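Ticket: Results list shows wrong rank after women's pursuit
Opened by: Frauke Ostermann
Product: Gritside timing and results, club version
Priority: high
Status: closed

Description of the problem

Hello, I do the results for the ski club of Nurncombe. On February 11, 2024 we had a pursuit race, first part classic, second part skating, with 80 starters in all classes. During the race the live list was correct. When I pressed Publish, the public page put the skiers in order of their skating time only. The winner went down to place 18 and a girl from the Zapata team, who was lapped, came in the first 10. You can imagine the telephone calls.

What I tried already:
- Publish again. Same result.
- Log out, log in, other browser. Same result.
- Print the PDF from the finish computer. The PDF is correct, so I hung the paper at the wax cabin and told the coaches to trust the paper.

I did not change the settings after the start.

Reply from Yurani Ospina, support

Thank you Frauke, the list of steps helps a lot. Please open Event, then Classes, then Women, and tell me what is written in the field "Rank by". Please also send the export file. Do not delete the event, even if the public page looks bad. I have hidden it for the moment, so visitors see "Results not official".

Reply from Frauke Ostermann

In "Rank by" is written "Last leg". For the men it is "Total time", and the men are correct on the page. I am sure that I did not choose this. I copied the women's class from our sprint evening, where we only used one leg, maybe it came with it. The export is attached.
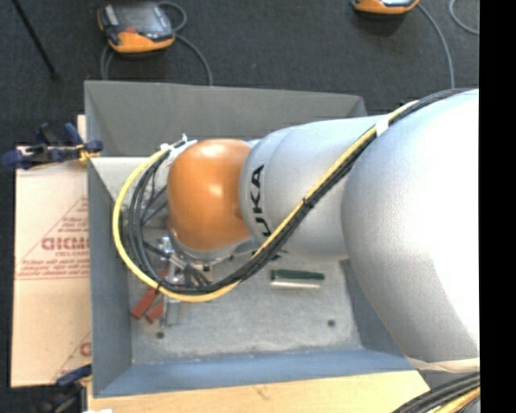 Reply from Yurani Ospina, support

Yes, it came with the copy. The live list does not read this field, it always uses the total time, and the PDF does the same. Only the public page reads it. For this reason you could not notice it before publishing.

Please do the following:
1. Change "Rank by" to "Total time" in the women's class.
2. Save the class, then close the window. Saving alone does not start a new calculation.
3. Go to Results and press Recalculate. Wait 30 seconds.
4. Publish again and tell me when it is done, then I make the page visible.

Reply from Frauke Ostermann

Done. At step 3 I got a yellow message "2 skiers without first leg". One did not start the classic part, this is right. The other is bib 18, she has a time in the PDF but not on the page.

Reply from Yurani Ospina, support

Bib 18 has her first leg under the old class name. Open her line, choose the class again from the menu and save. Then steps 3 and 4 one more time.

Reply from Frauke Ostermann

Now it is correct. I compared the page with the paper line by line - all places are the same, also the lapped skiers at the end. Can you please put a warning when somebody copies a class? Jamie Kershaw from Cliltthorpe copies his classes the same way and his race is next weekend.

Closing note, Yurani Ospina

Page is visible again. Wish for a warning sent to development as a separate ticket. I wrote to Jamie Kershaw that he should check "Rank by" before the start.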